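Technik-Rundbrief Urnorden, Ausgabe Oktober

Aus dem Gerätebetrieb: Drift der Öffnungsweite bei Handgreifern, Serie Kuo

In der Auswertung der Aufnahmen aus den Wohnungen in Jestetcombe ist ein Fehler aufgefallen, der alle Gruppen betrifft, die mit den handgeführten Greifern der Serie Kuo arbeiten. Die gemeldete Öffnungsweite der Finger weicht nach längerem Betrieb vom tatsächlichen Wert ab. Betroffen sind nach jetzigem Stand 1.309 Aufnahmen. Sie sind in der Datenverwaltung Bosis gesperrt und werden bis zum Abschluss der Prüfung nicht für das Training freigegeben.

Gemeldet hat den Fehler Quyên Trương aus der Datenprüfung. Beim Abspielen mehrerer Faltaufgaben auf dem Prüfstand schloss der Roboterarm zu früh und griff neben die Stoffkante. Die Bahn des Handgelenks stimmte, der Zeitstempel ebenfalls. Abweichend war allein der Kanal für die Fingerstellung. In der längsten Sitzung betrug der Versatz am Ende fünf Millimeter, bei einer zulässigen Toleranz von zwei Millimetern.

Die Ursache liegt in der Mechanik. Der Drehgeber misst am Antriebsgelenk und erfasst die Finger nur mittelbar über das Gestänge. Löst sich die Klemmung des Gebers auf der Welle, wandert der Nullpunkt bei jedem vollständigen Öffnen ein kleines Stück weiter. Die Software erkennt das nicht, weil der Messwert für sich genommen plausibel bleibt: Er springt nicht, er rauscht nicht stärker als sonst und er verlässt den erlaubten Bereich erst sehr spät. Die automatische Eingangsprüfung in Bosis hat deshalb keine der Aufnahmen beanstandet.

Besonders anfällig sind Aufgaben mit Textilien. Beim Aufnehmen und Ablegen von Decken und Tüchern werden die Finger häufig bis zum Anschlag geöffnet, deutlich öfter als etwa beim Umräumen von Geschirr. Hinzu kommt, dass ein Fehler von wenigen Millimetern bei dünnem Stoff bereits über Griff oder Fehlgriff entscheidet. Bei einem Becher fällt derselbe Versatz kaum ins Gewicht.

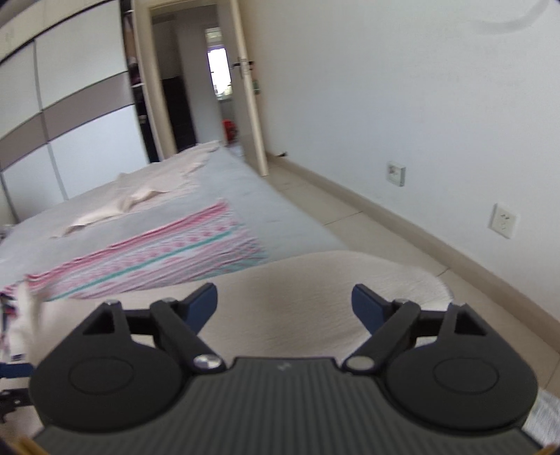

Handgreifer mit weit geöffneten Fingern über einem Bett mit ausgebreiteten Tüchern.

Als Referenz dient künftig die Fingerstellung im Kamerabild. Die Polster heben sich auf hellem Untergrund gut ab, ihr Abstand lässt sich mit dem vorhandenen Kalibriermodell der Kamera bestimmen und mit dem Geberwert vergleichen. Quyên Trương hat dafür ein Skript geschrieben, das zu Beginn und am Ende jeder Sitzung je eine offene und eine geschlossene Stellung auswertet. Auf dunklen oder stark gemusterten Unterlagen ist die Erkennung der Polsterkanten noch unzuverlässig. In diesen Fällen gibt das Skript keinen Wert aus und legt die Sitzung zur manuellen Durchsicht vor.

Eine nachträgliche Korrektur der gesperrten Daten ist möglich, aber aufwendig. Verläuft die Drift gleichmäßig, genügt eine lineare Anpassung zwischen Anfangs- und Endwert. Bei drei der untersuchten Sitzungen war das nicht der Fall; dort verschob sich der Nullpunkt in Stufen, vermutlich durch Stöße beim Ablegen des Geräts. Solche Sitzungen werden verworfen, sofern die Stufen nicht eindeutig einem Zeitpunkt zugeordnet werden können. Über die Freigabe entscheidet die Datenprüfung einzeln.

Für den laufenden Betrieb gilt ab sofort:

Vor jeder Sitzung den Greifer vollständig öffnen und schließen und den angezeigten Nullwert im Sitzungsprotokoll notieren. Nach der Sitzung wiederholen.

Bei einer Differenz von mehr als zwei Millimetern das Gerät außer Betrieb nehmen, kennzeichnen und an die Werkstatt in Urnorden schicken. Die Klemmschraube nicht selbst nachziehen. Bei zwei eingesandten Geräten war das Gewinde überdreht, und der ursprüngliche Zustand ließ sich nicht mehr feststellen.

Nullabgleich während einer laufenden Aufnahme unterlassen. Der Abgleich verschiebt den Kanal ohne Eintrag im Protokoll und macht eine spätere Korrektur unmöglich.

Ein Sicherheitshinweis für die Prüfstände: Aufnahmen mit fehlerhafter Fingerstellung dürfen nicht mit voller Greifkraft abgespielt werden. Liegt der gespeicherte Wert unter dem tatsächlichen Abstand, fährt der Greifer weiter zu als vorgesehen und drückt mit der eingestellten Höchstkraft auf das Objekt. Verletzt wurde niemand, an einem Prüfstand ist jedoch ein Fingerpolster gerissen. Die Kraftbegrenzung bleibt bis auf Weiteres auf der niedrigsten Stufe – auch bei Sitzungen, die nicht gesperrt sind.

Die Werkstatt erprobt derzeit eine geänderte Geberaufnahme mit Passfeder anstelle der reinen Klemmung. Ein Termin für die Umrüstung steht noch nicht fest. Bis dahin werden Ersatzgeräte nur an Gruppen mit laufenden Textilaufgaben ausgegeben, Anfragen bitte mit Gerätenummer und den letzten Nullwerten an die Werkstatt. Die Liste der gesperrten Sitzungen liegt in Bosis unter dem Eintrag zur Serie Kuo und wird nach jeder Freigabe aktualisiert.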